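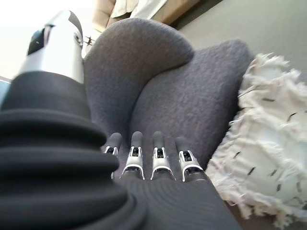 What does an open day require of a humanoid that a laboratory trial does not? The robot has to work at a time set by someone else, in a furnished room, with people standing nearby who have not been briefed on what it will do next.

Home Issues Authors Search
2 May 2019
Kibet Kimaro and Mudassar Zaidi

4. The Vurdale open day

4.1 Setting and program

The demonstration was held in the furnished room at Vurdale, with an armchair and a sofa left in their usual places. Visitors came in two groups, 30 in the morning and 40 in the afternoon. Each group was given a short talk and then watched the humanoid attempt to handle soft household items. We chose soft items on purpose. In our earlier sessions at Staston the robot had handled boxes and cups, and people who watched those sessions asked mostly about laundry and bedding.

The item discussed in this section is white, with a shaggy fringe and short black marks scattered over the fabric. The fringe makes its outline hard to find, both for a camera and for a person giving instructions. Zaidi ran the robot and Kimaro spoke to the visitors.

4.2 Approach to the fabric

The planned approach was to bring the four fingers up to one edge of the fabric and keep the thumb clear until contact was made. We used the open hand posture from the Gavon trials without changes. Visitors were allowed to stand close while the hand was at floor level, and several asked whether the robot could tell a fringe from a fold. At present it treats both as edge.

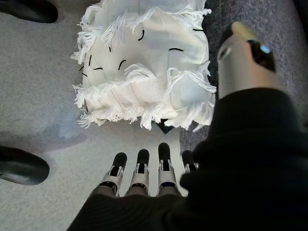
Figure 2. Hand at the fringed edge of the cloth, fingers together and thumb held apart. Carpeted floor.

The two-handed approach uses the same finger posture on both sides. The arms are brought in from left and right, and the hands stop at close to the same height before any attempt to grasp. Oláh, the planning software used for both arms, was set to a slow speed for the day, with a pause of 500 milliseconds before each hand closed.

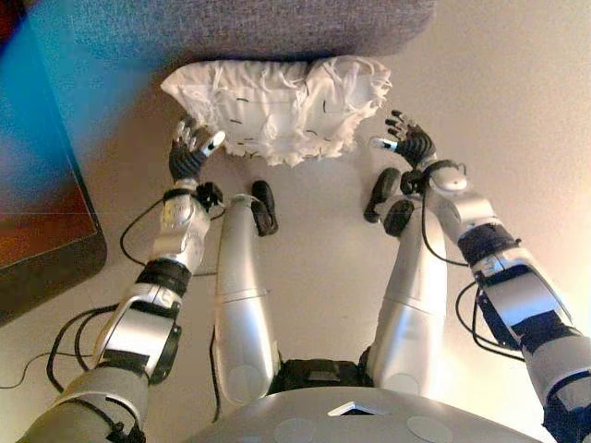
The pause was added after a rehearsal in December, when staff watching from the side said they could not tell when a grasp was about to start. It lengthened every attempt slightly and we have kept it since.

4.3 Questions from visitors

Most questions were about speed and safety. A smaller number concerned the hands, in particular whether the fingers could catch in loose threads. We had no measurements to offer on this point and said so. Fringe contact has been added to the test plan for the next round at Staston, and the results will be reported separately.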